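[bench-practice] Re: Draft 3, section 4: "initial state of the work surface"

From: Karim Bouzid
To: bench-practice list
Date: Sep 6, 2019

Kwadwo Yakubu wrote:
> I still think 4.2 is fine as it stands. "The surface shall be clear
> of items not required by the task." Anyone who can read can follow
> that. We sort utensils at Osora every day and have never needed more
> than one sentence. If Wakow wants a longer version, Wakow can write it.
>
> Also, can we please settle on one word for the tray? I have found four.

Kwadwo,

Wakow has written it, and it runs to 15 clauses. I read them all so the rest of you can have your evening.

My trouble with your one sentence is the word "required." Take our own utensil sorting, spoons and chopsticks, black tray, pink bin for the chopsticks. Then there are the cubes.
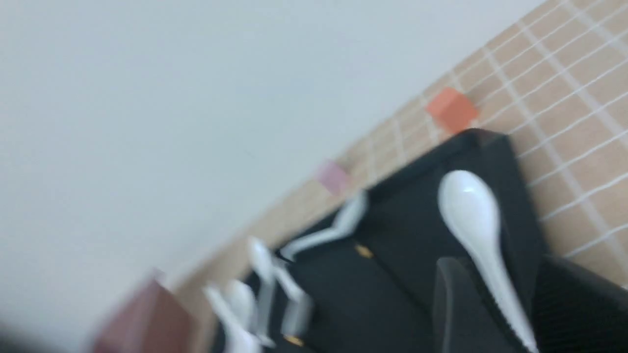

Under 4.2 as drafted, an auditor from Feton could fail us on day one. The cubes aren't utensils and they don't get sorted. We want them there all the same, because a gripper that only ever works on a bare table has learned very little about tables. So I'd like three classes of item: handled, receiving, and bystander. A bystander must be listed on the run sheet and must not be touched. I'm not attached to "bystander," but the other suggestion was "non-participating rigid object," and I have to say these things out loud in meetings.

Second, black on black. The draft says items shall be "readily distinguishable from their support." Our chopsticks on our tray are not, unless you count the gold bands. I don't want to ban this. Restaurants own black trays. I'd rather 4.3 said that low-contrast pairs are allowed and must be declared, so that a pass rate on white spoons doesn't get quietly passed off as a pass rate on everything. 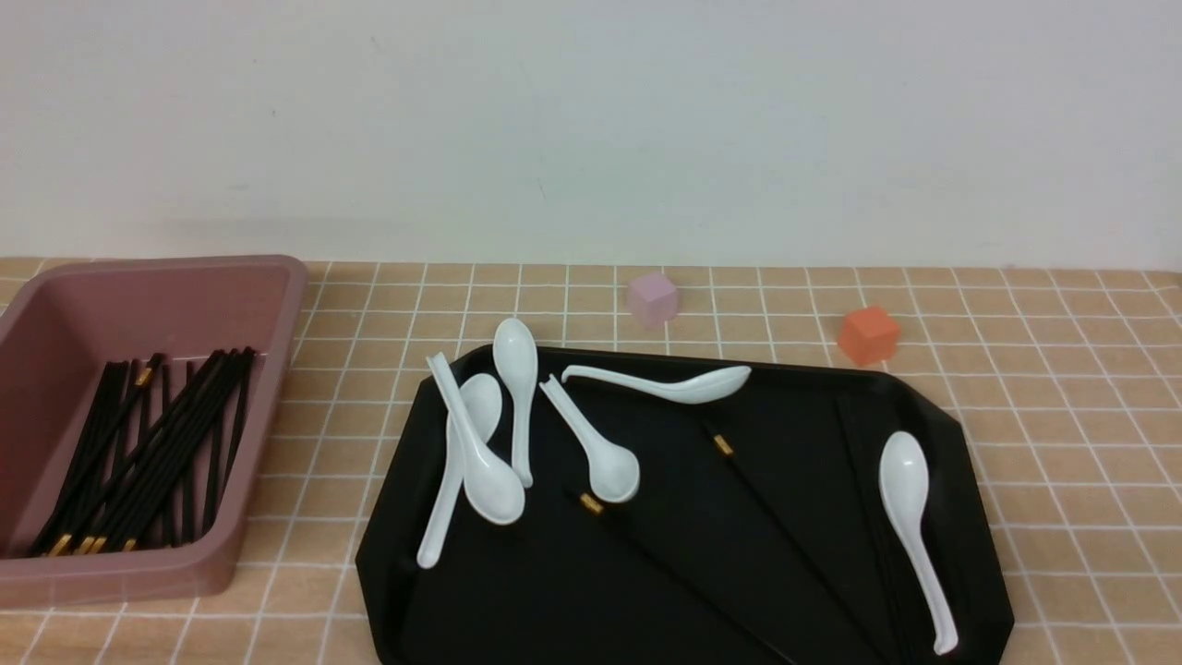
Third, scatter. Sarıgül's version asks for a "random" layout, which in my experience means whatever the operator's hand does before lunch. Proposed text:

4.4 Handled items may cross or overlap. Items may rest on the rim of the tray. The layout shall be changed between runs, and no layout shall be used twice in any block of 60.

I know someone will ask for 400. That someone can come and lay out the spoons.

On the tray: I vote for "tray." Please strike "source vessel," "pick zone" and "presentation platform" wherever they turn up.

Comments on 4.2 to 4.4 to the list, please, and not to me in the hallway. I'd like to close section 4 before January, when we start on section 5 and the argument about what "complete" means.

Karim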